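Diary > July > Monday

Entries Months Search Older

Day 2 of the Storar trial. The kit costs 2,411 and the salesman's sheet promises 2,000 garments between services – we'll see. Both arms went for the belt on the jeans this morning and I drank my tea watching. Petrauskas want an answer by Friday and I haven't got one.
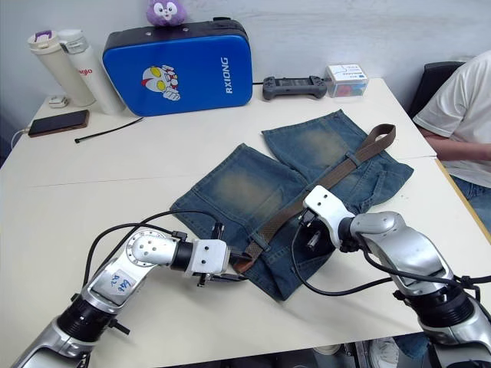

Would I buy it at that price? Only if they put the service visits in writing, and so far they've dodged it.

Rang Tillenska about theirs. No reply.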